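Home & Care > Bath and Vanity > Cleaning
6 min read
364 shares · 30 comments

How to Wash Makeup Brushes and Set Up a Cup to Keep Them In

Makeup brushes pick up powder, skin oil and dust, and all of it stays in the bristles until it is washed out. A powder brush used every day should be washed once a week. Brushes for cream or liquid foundation need it twice a week. Eye brushes can go longer if you stick to one or two colors.

The method below works for both natural and synthetic hair. Set aside half an hour for the washing and leave the brushes overnight to dry.

What you need

Mild liquid soap or baby shampoo
A shallow bowl
Lukewarm water
Two clean towels
A flat, wipeable surface
A small, heavy cup for storage

Step 1. Clear a work surface

Pick a spot with nothing on it that powder can stain. A plain white board laid on the table is good for this, as you can see loose pigment and wipe it off. Bare wood holds on to color, especially reds and dark eye shadows.

Step 2. Wash the bristles

Wet the bristles only, with the head pointing down. Keep water away from the ferrule, the metal part that joins the head to the handle. Water that gets inside loosens the glue, and the head will start to wobble or shed.

Put a few drops of soap in your palm and swirl the brush in it. Rinse and repeat until the water runs clear. Large fluffy heads usually take three rounds. Don't soak brushes in the bowl – use it for rinsing the tips.

Step 3. Press and reshape

Fold the towel around the head and squeeze. Don't twist or pull. Then shape the bristles with your fingers so they come back to the outline they had when new.

Step 4. Dry flat

Lay each brush on the second towel with the head hanging over the edge of a counter, so air can reach all sides. Do not stand a wet brush upright in a cup. The water runs down into the ferrule. Keep them away from heaters and hair dryers.

Step 5. Choose the cup

A storage cup has to be heavier than the brushes in it. Thin plastic tips over as soon as you add a long handle. Ceramic is a good choice, and a square cup with rounded corners sits neatly against a wall or in the corner of a shelf. A glazed one wipes clean with a damp cloth. I use a small one from Bekel for my everyday brushes and a taller one from Potisa for the rest.

Check the inside of the cup too. A light interior shows powder that has fallen to the bottom, which is your reminder to wash it.

Step 6. Put the brush away

Lay the dry brush beside the cup before you pick it up. Set it at an angle with the handle toward the cup and the bristles pointing away, and you can take it by the handle without touching the clean head.
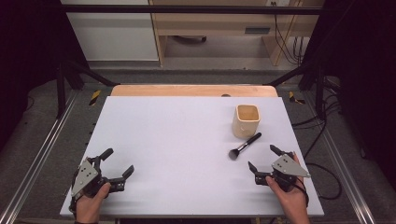
Step 7. Stand it handle down

Lift the brush by the middle of the handle, turn it so the head is at the top, and lower the handle into the cup. Let it lean against a corner. The bristles should clear the rim completely. If they rub against it, the cup is too deep for that brush and you need a shorter one.

Leave space between heads. Four or five brushes is plenty for a small cup, fewer if they are the wide fluffy kind.

Keeping the cup clean

Empty the cup each time you wash the brushes. Rinse it with hot water and dish soap, and dry it fully before anything goes back in. For caked powder in the corners, use an old toothbrush.

If the cup sits in a bathroom, put it well away from the sink. A dresser is better – the air is drier and there is less splashing.

Filed under: Brushes, Storage, Weekly Chores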